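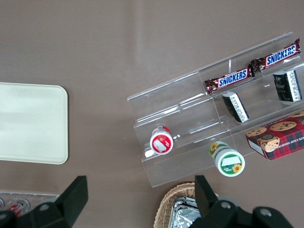 Snickers on the clear tiered rack, July.

July, 7:40 am, Husden workshop

Regulator bench first. Set 2 came back from the Nusmont trip breathing wet at depth according to the guest, but I can't get it to do it here. Exhaust valve on the second stage had a small fold in the lip. Replaced it and reset the cracking pressure. Left it on the bench under supply pressure, will look again after lunch.

Compressor filter on Prata changed. Hour meter was past where Nigel wanted it. He asked for a note in the boat log as well as this one, so I did both.

Hadiza wants the rental BCDs tagged before the next group goes out to Prerkotent. 30 in the book. Number 59 has a slow leak at the left dump valve — grit under the seat. Rinsed it, new spring, holding air so far. Please don't hang it with the others yet.

Two torches flooded, both the same model, both at the switch boot. Chiến thinks the last batch of boots is a touch thick. Asked Darmawan to order from the old supplier.

1:15 pm. Set 2 still steady, no creep on the intermediate gauge. Azlan will take it on the checkout dive and write down what he feels past 60 feet.

Still to do: O-rings for the camera rinse tank tap.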